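Imimdale College – Food Service and Small Retail
Handout 3: Setting out a snack counter
Tutor: Abrehet Adugna

Before the session
Please read the handout 2 again, mainly the part on trays and clean hands. Bring your apron and a pen.

The table
A snack table should keep its middle open. The customer puts there the purse, the phone, the elbow, and you also need this place for serving. Goods go along the edges. In our practice room the table is brown, so pale trays show well on it.

Bread and sandwiches
Use a tray with a raised rim. Lay the wedge near one side and fill the tray from there. Never put bread directly on the table.

Bottles
Bottles in a clear rack can lie down or stand. Lying bottles save height, but the caps should point the same way – this was the most common mistake in November. Check that the label can be read through the divider.

Chocolate bars
The stepped stand is for bars. Put the bar on the top step first and work downwards. Turn the stand a little towards the customer if the lamp makes reflections on the clear panels.

Practical task (work in groups of two)
1. Clear the middle of the table and wipe it.
2. Arrange tray, rack and stand along the edges, with cola bottles in the rack and a bar on the top step of the stand. 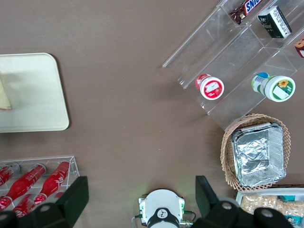

3. Change places with your partner, who plays the customer and asks for one item. Write down what was difficult to reach.

Give your notes to Nandi Mokoena in room 569.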